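4.2 Carries, surface and yards after contact

The first thing that jumped out of the season logs was how much the ground mattered. We had expected wet grass to slow everyone down by a similar amount, and it does nothing of the kind! Backs who run mostly between the tackles lost very little on soft fields, while those who make their living on the outside, with one hard cut and then open grass, lost a good deal. Gomberg, whose playbook leans on sweeps and tosses, showed the gap more clearly than any other team in the league.

Our sample holds 255 carries by tailbacks and fullbacks at four clubs: Plodinach, Drikbridge, Tazi and Gomberg. Of these, 100 were charted on wet or soft grass and the rest on dry fields. Two charters worked from the same game film without seeing each other's sheets, and wherever they disagreed on the spot of first contact we used the midpoint. Kneel-downs and broken plays were left out. The charting sheets were locked on 19 July 2023, before any of the comparisons in this section were run.
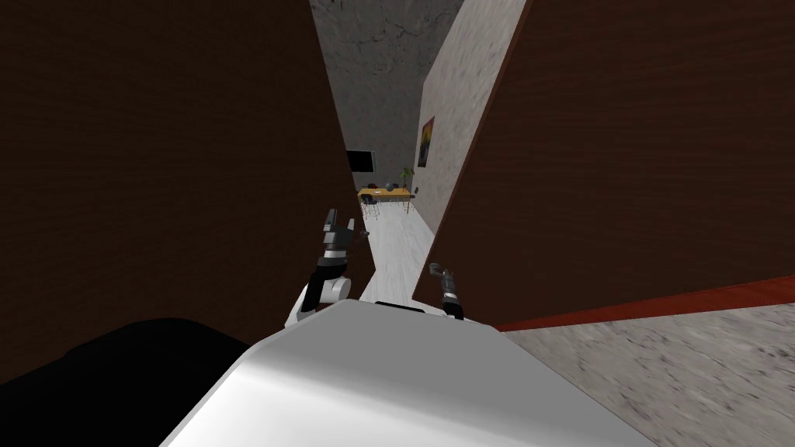 Figure 3. Simulated view past the torso, with both grippers raised between dark brown wooden panels.

We split each run into two parts, yards before contact and yards after it. Yards before contact mostly tell us about the blocking, and we were pleased to find them steady from dry fields to wet ones. Yards after contact are where the fun begins. On soft ground the heavier backs at Plodinach kept their legs moving and fell forward nearly as often as they did on dry ground, and Drikbridge's fullbacks (a small group, we admit) did even better. Tazi sat in the middle on almost every measure, which makes it a handy baseline for the plots in the next section.

Slips deserve their own count. A slip was logged when a knee or hand touched the ground with no defender in contact, and we found 19 of them. Most came on the second cut of a run, after the back had already made one defender miss. That is a lovely detail, and one we would never have found in a box score, where a slip for a short gain looks just like a solid tackle. Coaches have told players for years to take shorter steps on wet grass, and the film gives that advice real support: the backs with the shortest strides into the cut hardly slipped at all.

One caution on cleats. We know which players changed to longer studs at halftime only for the Drikbridge home games, so footwear is left out of the main model and taken up again in the appendix. We hope to chart it fully when practice opens in August.
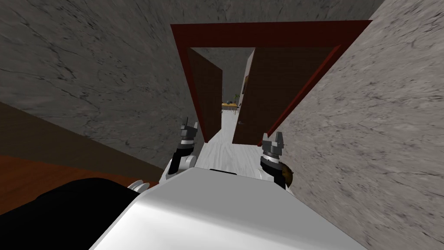 Does a slip always count as a lost play in the totals?
A slip counts as a normal carry, with the yards measured to the spot where the back went down, and it is flagged in a separate column so that the averages can be run with or without it.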